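Small Things in Shallow Drawers
Speaker notes, 50 minutes with questions

Slide 1. Title
Leave this up while people sit down. Lights stay on. Check the clicker before the first person comes in.

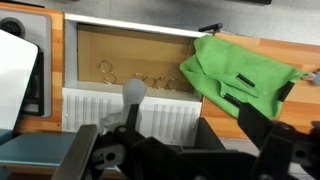 Slide 2. What the talk covers
Drawers in or under a worktop and what people keep in them. Mostly the top drawer, the one that gets opened all day. Say early that I am not going to talk about pantry cabinets or corner units. Handout is on the back table, one sheet, 2 sides.

Slide 3. Back to the rings
Go back to the opening picture for a minute. Thin gold rings on a bare drawer floor, no tray, no liner. Ask the room what they would do with them. Wait for answers. Usually someone says a dish, someone says a divider.
My point: the light wood floor and the white walls help. Thin hoops show up well against a plain base. A patterned liner would look nice in the store and make the rings harder to spot.
Second point: they are touching and overlapping. With thin hoops that means picking one up often brings the next one along. A ring roll or a strip of felt with slots fixes that.

Slide 4. Slatted fronts
The front in the picture is white with vertical grooves. Plenty of people ask about these now. Grooves collect dust and flour. Soft brush first, then a damp cloth, going with the grooves. Don't spray cleaner straight on the front - it runs down and sits at the bottom edge.

Slide 5. The cloth on the counter
Green cloth, crumpled, hanging over the edge near the drawer. Use this to talk about where cloths live. If a cloth hangs over an open drawer it gets shut in it sooner or later. Hook on the side of the cabinet, or a rail. Pass the two sample hooks around here and get them back.

Slide 6. Liners and dividers
Samples from Kullwood (beech strips) and Custov (felt tray). Price list is on the handout, don't read it out. The Jevon insert has to be cut to fit, so mention measuring the inside of the drawer and leaving the front panel out of the measurement.
If asked about the Stöckli drawer kit: I have only tried the narrow one.

Slide 7. The Sunday drawer
Exercise for home. Take everything out of one drawer, wipe the base, let it dry, put back what gets used. The rest goes in a box with February written on the lid. Open it then and decide.
Skip this slide if we are past the 40 minute mark.

Slide 8. Questions
Likely ones:
Jewelry in the kitchen, yes or no. Fine by me if it has its own drawer away from the sink.
Oil on butcher block. Food safe oil, thin coat, wipe off the extra. Keep it off the drawer floor or the felt will pick it up.

Collect the samples. Box goes back in the van.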